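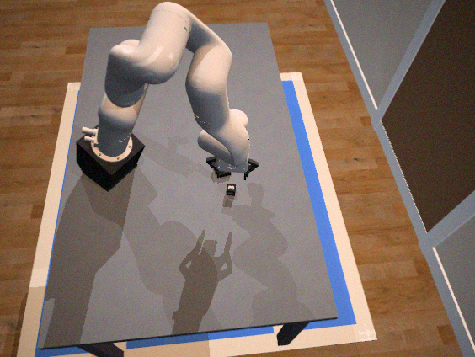

Do I have to repot a rubber plant every year?
Posted in Houseplants, 2022-04-06

I have a rubber plant that I bought at the Flalloswood garden center two years ago. It came in a black plastic nursery pot and I have never taken it out of that pot. The nursery pot sits inside a ceramic one. It is now 70 inches tall with the pot included and leans a little toward the window.

The care tag said to repot every spring. I skipped last spring and nothing bad happened. This year I notice the soil dries out in four days, where it used to take more than a week. There are a few roots coming out of the drain holes. The lower leaves are fine except for one that turned yellow and dropped in September.

What I want to know is whether I really need to repot every year, how much bigger the new pot should be, and if I can use ordinary potting soil. I have most of a bag of Fustus indoor mix left over from another plant. I would also like to know if I should cut the roots. I have read both yes and no on that.

The apartment faces east and stays fairly warm. I water from the top until it runs out the bottom, then dump the saucer.

Posted by windowsill528 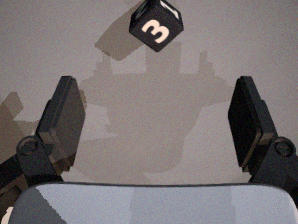
According to marlpit, every year is too often for a plant that size, and the tag was most likely written for small young plants. Go by the roots and the watering. Soil that dries in half the time it used to, with roots out of the bottom, usually means the pot is full of roots and there is not much soil left to hold water. So in your case, yes, do it this spring.

Pick a pot 2 inches wider across the top than the one it is in now. Do not go much bigger. A large amount of extra soil stays wet in the middle where there are no roots yet, and rubber plants rot easily in wet soil. The new pot must have a hole in it. If you want to keep the ceramic one on the outside, measure the inside of it before you buy anything.

The steps I use:

Water the day before.
Lay the plant on its side on an old sheet. At that height you will want a second person to hold the stem.
Squeeze the sides of the plastic pot and slide the plant out. If roots are stuck in the holes, cut the pot and not the roots.
Loosen the outside of the root ball with your fingers. Circling roots can be pulled straight. Cut only the ones that are brown and mushy.
Put some mix in the bottom so that the top of the root ball ends up an inch below the rim.
Fill in the sides, press lightly, and water.

Do not bury the stem deeper than it was before. The sap is white and sticky and can irritate skin, so wear gloves if you cut anything. It also stains carpet.
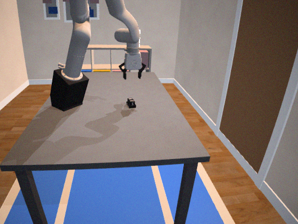
As for soil, regular indoor mix works if you open it up a little. I use three parts mix to one part perlite. Orchid bark is fine too. I don't know the Fustus one, but if it feels heavy and stays in a lump when you squeeze it damp, add more perlite. Check that the opened bag has not grown anything or attracted gnats. If it has, buy a new one.

Expect it to drop a leaf or two afterward. Hold off on fertilizer for the first couple of months. For the lean, turn the pot a quarter turn each time you water. It will not straighten the part that is already woody, but the new growth will come up straighter.

Posted by marlpit

I never repot mine and it's huge. I just scrape off the top couple inches of dirt and put new on. It's been in the same Hindetti planter since we moved here. Too heavy to tip over anyway. You could try that first and see.

Posted by tomatoes_and_such

Thank you both. I measured the ceramic pot and there is only an inch to spare all the way around, so a pot 2 inches wider will just fit. The leftover mix does clump when I squeeze it, so I will get perlite. I am going to do the repotting this year and then the top layer method in the years between.

One more thing I forgot to ask. The stem was tied to a bamboo stake when I bought it, and the stake only reaches halfway up now. Should I put in a taller one while the plant is out of the pot, or leave it alone?

Posted by windowsill528

Put the taller one in during repotting, before you fill the sides, so you aren't pushing it through roots later. Tie it loosely with something soft.

Posted by marlpit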